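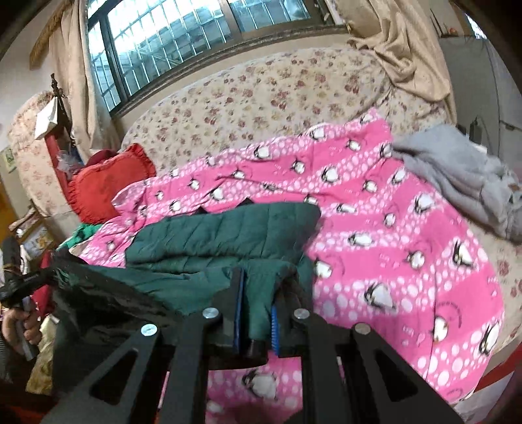 ### 3.2 Gripper set-up and upkeep

Each hand-held gripper was checked before a garment session. The four pivot bolts were tightened evenly, then backed off until the jaws closed without binding. Pads were replaced after 80 grasps on quilted fabric, as worn ridges let the outer shell slide – a fault first logged by Xiaoyan Dai at the Ultau site in September.
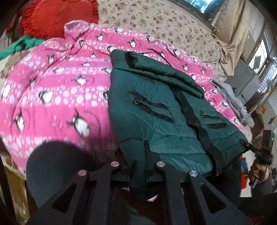
Jaw alignment was then tested on a single fold of cloth. Units with more than 8 per cent variation in closing force went back to the bench, where the linkage arms were removed and cleaned of lint.

**Figure 1.** Hand-held gripper in use with a quilted jacket on a bed: jaws closed on the jacket edge (first panel); fingers open towards the folded jacket (second panel).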